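Garage Robot Tips, Part 4: Arms, Cables and the Practice Room

Updated Jan 2, 2025

If you read the last part you know the Ergate is my two-armed helper project, and that it lives in the back corner of the Hatley shop, between the drill press and the shelf of paint we keep meaning to sort. It's up to 383 printed and cut parts now (yes, I keep a spreadsheet) and I've learned a few things since fall that I wish I'd written on the wall sooner.

Label both ends of every cable. Both! I labeled one end of everything and felt very organized until I had the shoulder apart and was holding a bundle of blank plugs. Masking tape and a fine marker do the job, and a wrap of clear tape over the top keeps the ink from rubbing off.

Leave slack at the elbow. I route mine with the arm bent as far as it goes, then tie it down loosely, then swing the whole arm by hand before the power goes anywhere near it. If you hear a tick, something is rubbing.

For screws, I use an old muffin tin. One cup per joint, in the order they came out. My Karamanlidis driver set has a magnetic tray and I still go back to the muffin tin.

Threadlocker goes on metal into metal only. Keep it off printed plastic, it can make some kinds crack. I lost a nice wrist bracket that way and it had taken all night to print.

Finger pads: try shelf liner before you buy anything. Cut it a little big, glue it with contact cement, clamp it for 30 minutes and trim with a sharp blade. Grastard sells ready-made pads, and they're fine, but I go through so many that the roll from the kitchen drawer wins.

Now, my biggest tip of the winter is to practice in simulation before you let real arms swing around real shelves. I put off learning it forever and now I do my first tries on everything there, reaching and lining up on both sides of a can included. Crashing costs nothing! My log says 2,815 tries so far, and I'd have needed a lot of muffin tins for that.

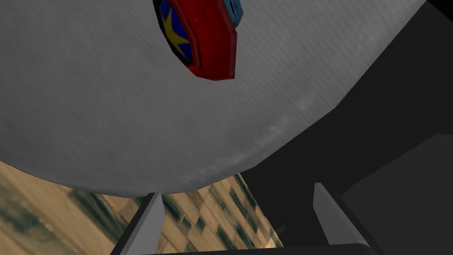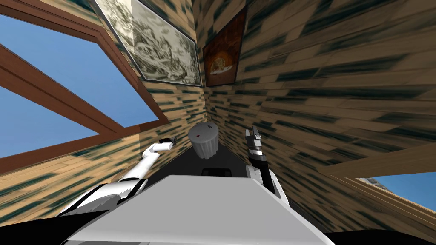 Start slow, too. I run every new move at 25 percent speed on the real arms, with one hand on the stop button, and I leave it there for a whole evening before I turn it up. Mount that button where you can hit it with an elbow, by the way. Mine was behind the vise at first (not smart).

Save your settings under a new name every time you change them, and write one line about what you changed. Next part is batteries, once I finish rebuilding the charging shelf.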